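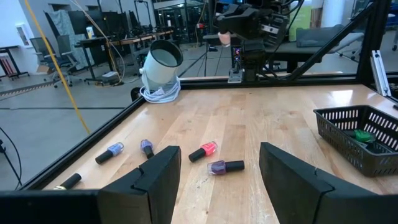

Speaker notes, spring meeting. Opening, two minutes, keep it moving. Good evening. My name is on the slide, and I run the student robotics club, where this year's project was tidying up nail polish. Wait for the laugh. If it doesn't come, go on as if you hadn't waited. The job as the students wrote it down in the fall was one line long: "Pick up the bottles and put them in the basket." Eleven words, counting generously, and it has eaten our year. You've got bottles lying on their sides all over a wood table, a coral one and a plum one close together between the fingers, and a black slotted basket over on the right. Any four-year-old could clear that table, and would probably do it faster if you told them not to.

How we got to nail polish. People ask. The first plan was chess. Every club's first plan is chess. Then Chiharu Uchida, who is the project lead and a junior, pointed out that half the team didn't know the rules and the other half would argue about them. She wanted objects that were cheap, small, smooth and annoying. She went to the drugstore with 18 dollars and came back with a bag of polish and no receipt. I'm told the receipt is still being looked for.

Say something here about why annoying is good. Blocks are too easy. A block sits where you left it and has flat sides that match the flat insides of the fingers. A polish bottle on its side is a fat part and a thin part stuck together. Grab it by the cap and the heavy end swings. Grab it by the glass and it can squirt out like a watermelon seed. It also rolls, though in an odd little curve, on account of the cap. The students spent an entire meeting rolling bottles by hand and called it research. I let it stand.

Who's on the team. Don't read all the names, there's a slide. Do mention that we have 12 students and that three of them joined in the belief that it was the rocketry club. They've been very good about it.

The software. Keep this short, the parents' eyes go first. The main program is called Vurberg. I've asked where the name came from and been given a different answer each time. Vurberg learns from being shown. A student drives the arm by hand through the whole job, picks up a bottle, carries it over, lets go, and the computer keeps what the cameras saw and what the arm did. Then somebody does it again. Then somebody does it again. By the end of winter we had 1,160 of those on the drive, and a group of teenagers who could do it in their sleep, and in one case nearly did.

Of those, we threw out 261. This was the hardest argument of the year. Toshio Tsuchiya went through every one and made a list of the bad ones. Hands too fast, bottle nudged by accident and then picked up as though that had been the idea, student plainly talking to someone behind them. The program copies whatever it's shown. If you hesitate over a bottle for four seconds while you think about lunch, it will learn to hesitate over bottles. We had a version in January that approached each one, stopped dead, and seemed to be thinking about lunch.

(If there's a question from the floor at this point, take it. If it's about jobs, say we'll get to that, and then don't.)

Next part is the table itself. I want to give it its due, since I moved most of it. The tabletop looks lovely and gave us more trouble than the arms did. Wood grain runs in long stripes, the lights bounce off it, and a clear or pale bottle all but vanishes in the glare. We tried a gray mat. The mat had a lip. The gripper found the lip. We went back to the wood and decided to call the glare a feature of the challenge, and that is how it appears in the report.

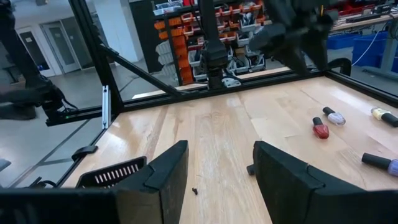 Then there's the matter of colors. Early on, the team found that Vurberg loved red. Put out a mixed set and it would go for the red one first, every time, even with another one closer. There was a lot of theorizing. Somebody used the word "preference" and had to be talked down. Toshio went back through the recordings and found the cause in an evening: nearly all of our student drivers had been going for the red one first. It's the one your eye lands on. The machine had picked up our habit and was handing it back to us with a straight face. After that we drew the order out of a hat, an actual hat, and the problem faded over the next few weeks of practice.

Pale ones stayed difficult. Lavender on light wood is a hard thing to ask of a small camera. I'd say it's a hard thing to ask of me, and I've had my prescription updated.

Slow down for this bit, it's the one the students care about. Small stuff on the table. You build a rig, you take it apart, you build it again, and things get left lying around. A screw can sit out on the bare wood right where the fingers come down. To us it's a crumb. To the program it's a dark spot that wasn't in the last recording, and who's to say it isn't the cap of something? Chiharu wanted the table swept before every session. Toshio wanted the clutter left in, on the grounds that real tables have clutter and ours always would. They each wrote a page. I have both pages, and they are better argued than most of what I get in class. We settled on sweeping it for the first half of the recordings and leaving it for the second, so each of them can now claim to have been right, and each of them does.

The Birkitz. Some of you will know the Birkitz is the regional meet, held in March, and that we entered. Rules for tabletop are simple. Your table, their judge, fresh bottles out of the judge's bag. You don't touch anything once the clock is going. You may speak to the robot if you think it will help.

Our big rival is a club called Zutum. They're very organized. They have matching jackets. Their entry sorts bolts by size, and I've seen their practice video, and it's quick and a bit frightening. I asked our team whether we wanted jackets and was told the money should go to spare fingers. This is the sort of answer that makes a teacher proud and leaves him cold in the parking lot.

Fingers, while I'm here. The pads wear down. A worn pad will hold a bottle right up until it's over the edge of the basket, and then it has second thoughts. We keep a log. The students were asked to write down when each pad went on and when it came off, and for a month they did, and then there's a gap, and then a drawing of a duck. If anyone from the school board is here tonight, the log is complete.

Thanks to be said out loud. The Dambrauskienė fund paid for the spare parts and the cables, and has never once asked why there are so many cables. Practice saying the name before you go up. You got it wrong last year, twice, in two different ways, and were thanked for the effort.

What the students got from it. I'd planned a slide with arrows and I've cut it. I'd rather tell them about one afternoon. We had a run where the arm missed the same bottle over and over. Came down a finger's width to the left each time, closed on nothing, carried the nothing very carefully across to the basket, and released it. Beautiful form. The students watched this in complete silence. Then one of our would-be rocket people got up, looked at the wrist camera from the side, and said it was loose. It was a quarter turn of a screwdriver. They'd spent two days inside the code by then. She hadn't, having not yet been shown where the code was.

Don't explain that story. Drink some water.

Where things stand as of tonight, 2/2/26. It clears a table of mixed bottles most of the time. It's slow. If you set it next to me I would win, though it doesn't stop to check its phone. Two bottles lying close together still bother it. It tends to go down between them, like a person who can't choose a dessert. Chiharu's group is recording more of those pairs, and Toshio is standing behind them with a fresh list.

Last thing, then sit down. We need drivers. No experience wanted, and if you're good at video games please pretend you aren't for the first hour. The sign-up sheet is by the coffee. The polish colors are also open to suggestion, within reason, and glitter has been voted on already.

Questions. If the man in the third row asks about chess again, let Chiharu take it.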